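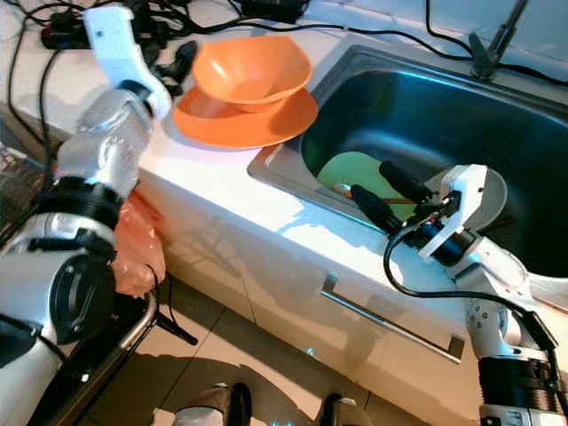

I have been putting off writing about Clovau for most of January, partly because I like the people who make it and partly because I wanted to give the planner a fair go before I moaned. Clovau, for anyone who hasn't had the mailing list messages, is a task planner that sits on top of your existing arm control. You give it a job in plain words, it breaks the job into steps, and it decides which arm does what. The claim is that it will handle two arms at once without you writing any of the turn-taking by hand. I've been running it on our kitchen job, clearing up dishes, and my first quarrel is with the word "at once". With one gripper down in the sink near the green plate and the chopsticks, and the other arm up over the counter by the orange bowl, you would think the two had nothing to say to each other. Clovau's planner agrees. It treats counter and sink as separate zones, gives each arm a zone, and plans them apart until something has to cross over.

That is fine until something has to cross over, and in washing up everything does.

The crossing step is where the old-fashioned part of the software lives. Under the plain-words layer there is a lock. One arm asks for the shared strip between the zones, the other waits. I went looking for the clever bit and found a queue with a timeout of 15 seconds. I don't object to a queue. I've written plenty of them, some worse than this. I do object to a release note that calls it "fluid negotiation between limbs".

Haf Pugh, who wrote a good part of it, was decent about this when I sent her my notes. Her answer was that the lock is a stopgap and the real thing is coming in the next version. I have heard that sentence from a lot of people over the years and have said it myself, so I'm going by what is in the download.

What the log looks like when it goes wrong, tidied a little:

left: request shared
right: holding shared, step "place plate"
left: waiting
left: timeout, replan
left: request shared
right: holding shared, step "place plate"

And so on, until you stop it. The right arm had dropped its target because the plate's pose estimate jumped, so it never counted the step as finished and never let go of the lock. The left arm replanned very politely each time and came up with the same plan. There is a retry limit in the settings. It is set to 50 by default. I leave you to do the sum on how long you could stand there.

I changed it to 2 and had the whole job stop and ask for a person after that. Much better, and much less impressive to watch, which may be why it doesn't ship that way.
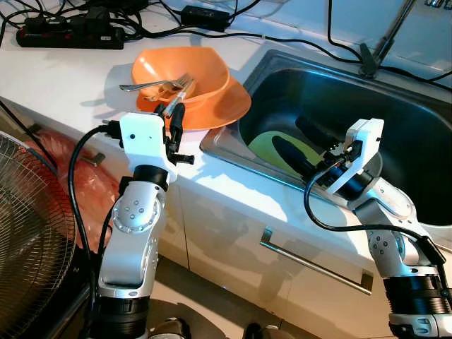
The perception side is a separate package, Gethin, and I have more time for it. It gives you a pose and a score for each thing it thinks it has found, and it will say "don't know" if you let it. The trouble is that Clovau doesn't let it. Somewhere in the glue between the two, a low score gets rounded into a yes. Thin metal things are the worst for this, forks above all, and a fork lying across a bowl is about as nasty as it gets: shiny, narrow, touching something bigger, with a shadow that looks like a second fork. Gethin's score for those is low and quite right too. By the time it reaches the planner it has become "fork, graspable" and off goes the arm.

The bit of code that does this is short. There's a threshold, and if nothing clears it the code takes the best of a bad lot and carries on. I can see how it got there. Some demo was stalling and somebody needed it not to stall. I've taken the fallback out in my copy, and now the planner gets an empty list and has to deal with it. It didn't deal with it at all well at first (it crashed), but a crash I can find.

Renata Painemal thinks I'm being hard on them, and we went back and forth about it over several emails. Her view is that a planner which guesses will get more dishes moved in a day than one that stops and sulks, and that I only notice the bad guesses. She may be right about the noticing. She sent me her own results from the Wallirano test set, 1,028 runs, and the guessing version does finish more of them. But "finished" in that set means the planner reached the end of its list of steps. It doesn't check where the fork is. I asked if anyone had gone back through and looked, and the answer was not yet.

That's my main complaint, if I had to pick one. The planner marks its own work. Every step has a success test and nearly all of them ask the arm whether it did what it was told. Gripper closed? Good, must be holding something. I'd like to see a second look from the camera after each grasp, even a crude one, even if it makes everything slower.

A few smaller things for anyone about to install it. The config file reads zone sizes in metres but the viewer shows them in centimetres, and I lost an afternoon to that. The Rolluletti plug-in for replaying logs is the best thing in the bundle and is hardly mentioned in the docs. Turn it on from the start. And if you edit a zone while the planner is running, it will say it has reloaded and it hasn't, so restart it.

I'm keeping it installed for now, with the fallback out and the retry limit at its lower setting. My changes are in a patch, which I've sent to Haf. If she takes the threshold one I'll say so in the comments.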